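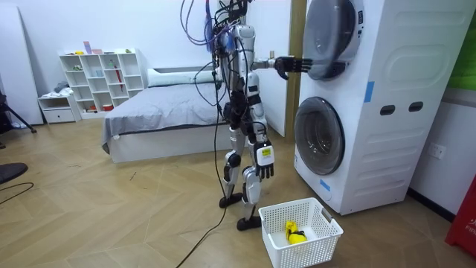 Home | Cards | Weddings | Birthdays | Opinion | Shop Talk

What the card writer thinks of your anniversary verse

6/22/26

For nine years she has written the insides of greeting cards, most of them for Plureck, a mid-sized card house that sells through supermarkets and gift shops. She agreed to meet me on the condition that I leave her name out, partly for contract reasons and partly, she said, "so my sister-in-law doesn't find out which ones are mine." We sat in a coffee shop in Tolstead with a pile of cards I had bought that morning. I had gone in thinking that most printed sentiment is filler. I came out thinking much the same, with a few exceptions.

I started by asking how many verses she had on file. She keeps a spreadsheet, and it stood at 2491 the last time she looked. How many of those did she consider good?

"Good for what?" she said. "Good to sell, quite a lot. Good to get from someone who loves you, I'd say a couple of drawers' worth."

I pushed on that. If the writer herself would only be glad to receive a small share of them, what is the customer paying for?

"The envelope," she said, and laughed. Then she took it more seriously. "They're paying to skip the first sentence. People freeze on the first sentence. The card says it for them and then they can write 'sorry about the car' underneath, and that's the part the husband keeps."

It's a nice theory. I asked whether the company had ever checked that anyone writes underneath. She said she had never seen any numbers. I suspect there are none. The cards I had with me left very little white space to write in, and when I pointed this out she turned one over and looked at the price on the back.

Anniversary cards, she told me, are the hardest to keep fresh. Birthday cards can be rude. Wedding cards can be short. An anniversary card has to suit a couple who can't stop smiling at each other and a couple who ate dinner in separate rooms last night, and the words "journey," "soulmate" and "forever" get used because they offend neither. She has tried to get "journey" banned. In August she handed in a batch of 313 lines without it, and the editor put it back in several of them.

"I don't think he even noticed he was doing it," she said. "It's like salt."

I read her one from the pile, a long one for a tenth anniversary with a lighthouse in it and a harbor and, by the last verse, a flock of doves. Was it hers? She wouldn't say. She did say that nobody who has been married ten years wants to be compared to a lighthouse, and that rhymed verse over eight lines is mostly bought by people over a certain age for other people over a certain age. I asked how she knew. "The shop in Cindevbridge told me," she said. One shop, then.

We talked about the free quote pages online, the ones that promise hundreds of messages for a wife, a husband, a boss. She is not fond of them. Neither am I, though I'm less sure than she is that the paid product is so different. She claims she can spot lines copied from her own cards with one word changed, usually for the worse. When I asked for a case she scrolled through her phone for a while and showed me a message that did look close to hers. It also looked close to every other anniversary message I have ever read, and I told her so.

"Fair," she said. "There's only so many ways to say you'd marry him again."

Plureck's premium line, sold under the Najafi label, comes on heavy stock with a word limit. Nothing inside may run past twelve words. She prefers writing these and is paid the same flat fee as for the long ones. Her favorite of her own reads, in full, "Still you. Still me. Still the good chair is mine." It was turned down twice before it went to print. I liked it more than I expected to, and I don't think it's worth what they charge.

My last question was what she writes in the card she gives at home. She looked embarrassed. For years she bought one of a competitor's, she said, so it wouldn't feel like work. Lately she has been using a sheet of printer paper folded in half. Last year's said to call the plumber, and that she was happy.

I asked if he had kept it. She didn't know. He did call the plumber.

Related items

When to send a belated anniversary card
Short things to write for your parents' fortieth
Are musical cards worth the noise?
Retirement messages that don't mention golf
Thank-you notes after a small wedding

Contact us | Copyright 2026 | Back to top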